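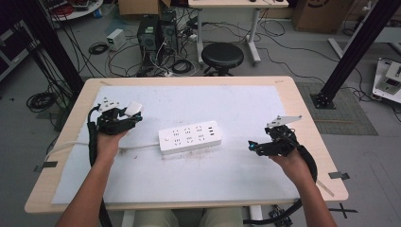 We went to Melten's open day in December because we have to choose hand-held grippers for our own bench before the spring, and a data sheet only gets you so far. Bundier had lent the lab two types, and Luo had brought a third. Visitors could sit down and try any of them for as long as the queue allowed. The task I spent longest on was the power strip, a white one with six sockets in two rows, a switch at one end and USB ports at the other, laid flat on a white board on the table. You take a gripper in each hand and try to do something useful with it. White on white sounds like a silly choice until you hear that the lab picked it on purpose, to see which cameras lose the outline.

Getting there was simple. The lab is on the ground floor of the Grastano building, 35 minutes from the station on foot or a short ride on the bus that stops at the gate. Doors opened at nine. There was a sign-in sheet, a badge and a short safety talk, mostly to do with cables. Coffee was in the corridor and had to stay there.

The morning was given over to the grippers. Each visitor got the same three jobs: hold the strip steady with one hand while pushing a plug in with the other, turn the strip end for end, and press the switch without moving the strip. I did all three with each type.

The first Bundier pair is the lighter of the two and has the shorter trigger travel. I liked it for the switch, where small movements matter. For the plug it was less good. The jaws closed squarely enough, but as soon as I pushed down the plug tilted, and I had to let go and start again. I got it in on the third try. The person before me managed it first time, so some of that is practice.

The second Bundier pair has longer jaws and a stiffer spring. It held the plug without any tilt. After a quarter of an hour my forefinger was sore, and I would not want to do a full shift with it. The staff said a softer spring can be ordered, but they did not have one to show.

Luo's pair sat between the two for weight. The jaws have a rubber facing which grips smooth plastic well and leaves marks on pale surfaces. Turning the strip was easiest with these. The trigger has a small dead zone at the start, and I kept thinking I had begun to close the jaws when I had not. Luo's people told us it can be set in the software, and they changed it for the next visitor while I watched. It took them 2 minutes and a restart.

One thing that applied to all of them was the cable. With a thick lead running from each hand, turning an object end for end means thinking about where your wrists will finish. I crossed my hands once and had to stop and untangle myself. If we buy a wired set, we will need to hang the leads from above or accept that some tasks have to be done in stages.

After lunch there was a session on controllers in the next room. The lab replays recorded hand movements on a pair of arms, and we were shown the same recording run through an older controller and a newer one. The older one stopped short of the socket and then pushed on late. The newer one was smoother on the approach but had been tuned for a different arm and buzzed when it held still. I asked what the newer one costs and was told 2000 for the box, with support charged on top. We already own something close to the older model, so the price matters to us.

The camera comparison was the weakest part of the day. There were only two models to look at, and the room lights had been turned down for a talk next door. I could see that the wider lens kept both hands in view when I reached out to the sides, and that the narrower one did not. Beyond that I came away with nothing I would put in a report.

I stayed for the questions at the end. Most were about spare parts. Bundier quotes 7 working days for jaws and longer for the electronics. Luo would not give a figure, but said the jaw drawings are supplied with each set, so a workshop can make its own. That would suit us, as we have a decent workshop and very little patience with couriers.

My recommendation is to borrow the second Bundier pair with the softer spring, and Luo's pair with the dead zone turned off, and run both on our own parts. Melten has said we can have the bench for a morning if our own is not ready. The loan forms are on the shared drive, and I need the part numbers from the assembly team before I can send them.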